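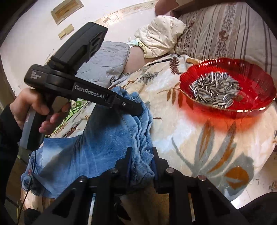

Re: [homekeepers] jeans pile, and seeds on the bed

Home | Archive | Threads | Members | Help
Search this list Go

Waldemar Stępień wrote on 11 May 2025:

> Does anybody fold jeans on the bed anymore or am I the last one. I don't have a table big enough, the ironing board is useless for denim, so the bed it is. Blanket stays on, jeans get dumped on top in a heap, and I work through them. Trouble is I also like a snack going, so the red glass bowl with the gold rim comes along, full of striped sunflower seeds, and sits right there on the blanket. My wife says one of these days the whole bowl goes over. Questions: (1) how do you fold jeans so they stay folded in a deep drawer, (2) what's under your bowl so it doesn't tip, (3) how do you get seed shells out of a patterned blanket once they're in there.
>
> Waldemar

Waldemar, quick one, I have to leave in a few minutes.

You're not the last. I do mine on the bed too, always have.

1. Folding. Shake them out first, hold by the waistband, one good snap. Lay flat, smooth the pockets down. One leg over the other, tuck the pointy bit at the seat in so you get a straight edge. Then hem up to just short of the waistband, then thirds. Stand them up in the drawer on the fold, don't stack. Stacked ones come apart every time you want the bottom pair. If the drawer is too deep put a shoebox in, lid off. I bought the Clesari dividers and sent them back, too flimsy for denim. The Brivau ones are stiffer but they cost me 18 dollars for a pair and a shoebox is free.

Don't leave them bunched overnight if you can help it. The creases behind the knee set in and then you're ironing after all. Ask me how I know

2. Bowl. A tray. Any tray with a lip, flat on the matress, bowl in the middle. A big hardback book works too. Fluted glass like yours is pretty but I wouldn't trust it on a soft blanket with somebody tugging pants around next to it. My mother had a red one, wavy edge, gold on it, and the gold went patchy after it got put in the dishwasher by a certain brother of mine. Hand wash, soft cloth, no scrubby side.

And a second bowl for the shells!! Something ugly and plastic. If the shells go back in with the seeds you end up digging.

3. Shells in the blanket. Don't rub. Gather up the corners, take it outside, shake it downwind. Then the vacuum with the brush end, short strokes, both sides. Lint roller for whatever is left. Do NOT wash it first, the little bits go soft and stick and then they are in the machine filter as well. I had to pull mine apart last November and it was not nice. Also check the jeans pockets and cuffs, seeds get in the cuffs.

Somebody posted a long thing about denim and cold water way back, think it's in the archive under Vandenberghe, the thread about the blue towels. Worth reading, the part on turning them inside out especially. I do that now and the fade has slowed down a lot.

Will write more on the drawer thing when I'm home if you still want it. What size is the drawer inside? and are they all adult pairs or kids too, because kids jeans I just roll

Jo

Share (18) Comments (277)
Previous in thread | Next in thread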